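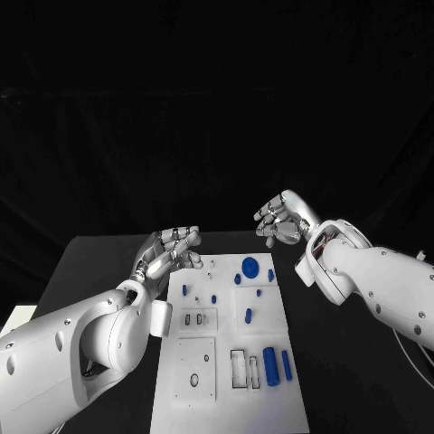
Layout Board for a Gear Assembly Task: Design and Bench Set-up
Project report, Unit 3 – Mechanical Systems Workshop
Lutfa Ekanayake, Bayu Saragih, Lilla Borbély
Supervisor: Qistina Kusuma
Submitted 2019-02-14

1. Background

The project brief called for a work surface on which the parts of a small gear train could be set out in fixed positions before assembly. The previous year's group worked directly on the benchtop. Their report noted that parts migrated during handling and that starting positions could not be reproduced between trials. The present group was asked to correct this and to document the result so that the Umwood campus could build a second copy.

2. Layout board

The base is a white rectangular board, longer than it is wide, set on the dark grey tabletop with plenty of bench visible to its left. White was selected for contrast with the blue parts. A grey board was considered and rejected after Bayu Saragih compared the two under the bench lights; the outline of the board was difficult to pick out against the table.

The large round gear-like disc is placed near the top centre of the board. It has a raised hub and is the reference part: all other positions are measured from the centre of the hub. White plates share the board with the blue parts. White on white was a compromise, accepted because the plates had already been cut from the stock on hand.

3. Backdrop

A black fabric backdrop hangs behind the bench. The cloth was bought from Strazds and shows faint folds. Steaming reduced these but did not remove them. Glare from the rear windows had been the main complaint in the first session, and the colour of the cloth was chosen for that purpose alone.

4. Procedure

Each trial began with the board squared to the front of the bench and the disc in its reference position. Offsets were then checked with a steel rule and entered on the trial sheet. A trial was repeated if any offset exceeded 3 mm. The full set consisted of 15 trials over four sessions.

5. Observations

Placement was repeatable once the reference part had been set. Seven of the 15 trials needed no correction. The remainder were corrected at the far end of the board, where the rule had to be repositioned and reading error accumulated – a longer rule would probably have avoided most of this.

The board itself shifted in two early trials. Rubber matting was placed underneath from the second session onward and no further movement was recorded.

6. Recommendations

Cut the plates for the Umwood copy from coloured stock. Engrave a centre line on the board. Sugeng Wijaya has offered the engraver at the Drarndale workshop, which is booked until July.

The trial sheets are filed with the drawings in the project folder.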